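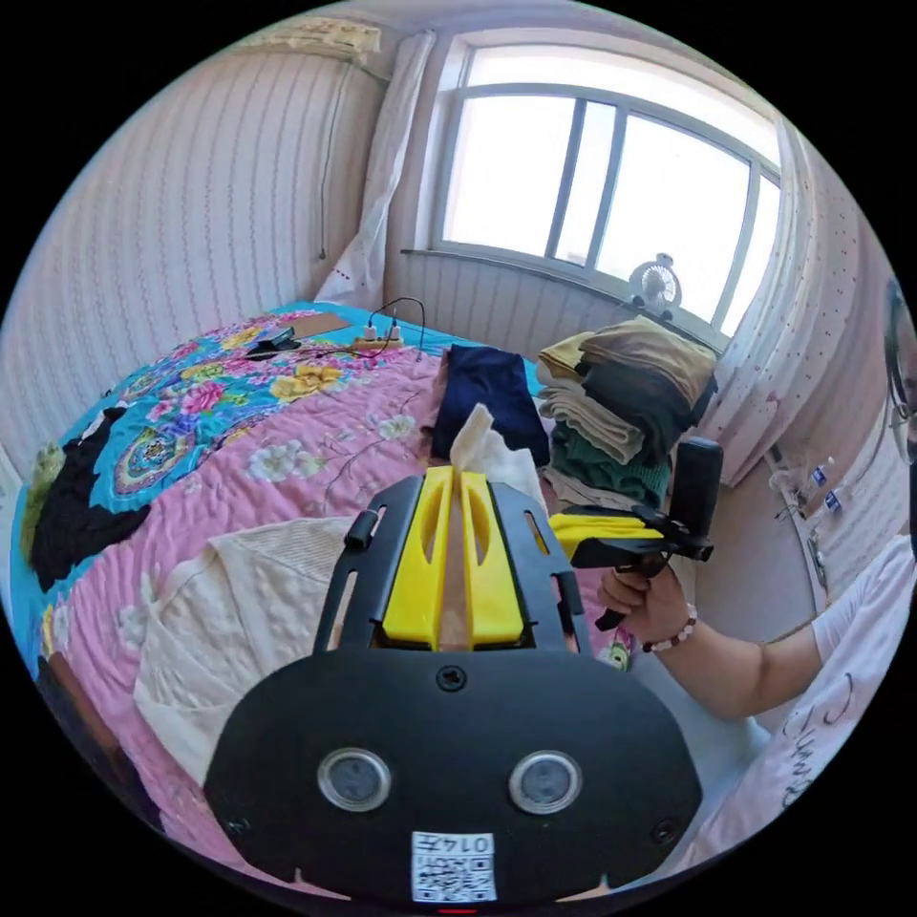
4.2 The bed as a folding surface

Of the 1696 garments logged across the 20 households, 635 were folded on a bed. The bed was the most used surface in the sample, ahead of the dining table, the couch and the ironing board. Halliday and Niven reached the same ranking in the Bremdale pilot, although their coding sheet did not separate beds from other padded furniture, and the two sets of results should be compared with care.

Beds were chosen mainly for their area. Respondents in the Moffat group said they could tip out a full basket and still have room for finished piles, which they could not do on a kitchen bench. The second most common answer was closeness to the wardrobe. Height was rarely raised as a reason for choosing a bed, but it was often raised as a complaint: folding at mattress level means bending forward, and several people reported kneeling on the floor or sitting on the mattress for longer loads.

4.2.1 Effect of bedding

The state of the bed before folding was coded as bare mattress, fitted sheet only, flat cover, or loose cover. A cover was coded as loose if it showed any fold or ridge that had not been pulled out. Figure 3 is a typical loose case. A wrinkled pink quilt lies over a turquoise-blue sheet printed with flowers, and a cream-white piece of clothing has its narrow end raised to a soft point while the rest spreads to one side.

Loose covers affected the work in two ways. First, ridges in the quilt carry through to thin fabrics laid on top, so a sleeve or hem smoothed by hand does not stay flat. Coders marked more repeat smoothing strokes for light cotton on loose covers than on flat ones. The difference was small for towels and denim. Second, a loose cover tends to travel with the garment. When a hem is drawn across the bed, friction pulls the quilt in the same direction, and the folder has to hold the cover down or lift the garment clear. Lifting was the usual response among people who folded every day.

Colour was recorded but not analysed in full. A pale garment on a strongly coloured cover has an outline that is easy to follow, and coders agreed more often on the edge position in such cases. Agreement was lowest for patterned clothing on patterned sheets. Ververidis proposed a plain grey throw as a standard backing, and this was tried in 2 homes. The residents found it slippery, and the throw was dropped from the protocol in October.

4.2.2 Starting position of the garment

Most garments did not begin flat. They came out of the basket bunched, and the first action was to find a known point, usually a collar, waistband or shoulder seam. On a hard table the bunched item could be shaken out and dropped with little correction. On a bed the dropped item settled into the cover, and one or more corners often stayed folded under. We coded this as a hidden corner. Hidden corners were the main source of delay in the bed condition, more so than the smoothing described above.

Shirts and knitted tops were the items most affected. Trousers were easier to recover, as the two legs could be matched in the air before the item touched the bed. Small items such as socks were left out of the hidden corner count.

Cruickshank and Sutherland coded all bed cases separately, and disagreements were settled by viewing the case together. Most disagreements concerned whether a cover was flat or loose. The rule was tightened partway through coding, and the earlier cases were coded again under the new wording. Results for the couch are given in Section 4.3.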